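August, a little after 7 in the morning

Continuing with the furniture trial for the Luvia room. Goal is still the same: work out which tables stay, which go back to Rajput, and where the power drops need to be before the carpet people return.

Measured the clear floor again with the tape from Drurnetti, the long one. Wall to counter comes out at 207 inches at the narrow end. Last time I wrote down a smaller number and I think I was measuring from the baseboard heater. Use 207 from now on.

Table height is 30 inches on the rectangular ones, checked at two corners each. Feet adjusted on the one that rocked. It still rocks a little if you lean on the far corner, so the carpet may be uneven there. Try it on the other wall before blaming the legs.

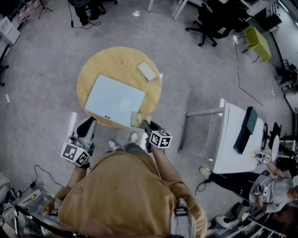
Round table stays. It's easier to work at from more than one side and the top is big enough for a full board without anything hanging over. The light wood also hides dust less than I'd like – wipe it at the end of the day. With the large pale blue board on it there's still room beside it for small stuff, like the gold glitter square and the little white box. I'd keep the white table with the gray legs close by as a second surface for folded material and tools, so the round one doesn't fill up.

Seating: mixed so far. The lime-green stool is fine for short jobs. For anything over 30 minutes people go for the black chairs with wheels, and those drag on this carpet. Passka has hard casters and soft casters, ask which ones suit low pile.

Cords are the main thing left. Too much of the floor has cable on it, and the long counter would be a better place to run power from. Cable cover comes in 100-inch lengths, so two would nearly do the narrow end. Need to see if it can be cut.

To do:

- mark table positions with tape
- caster question to Passka
- cable cover, two lengths, gray if they have it
- re-level rocking table
- send Rajput the list of what goes back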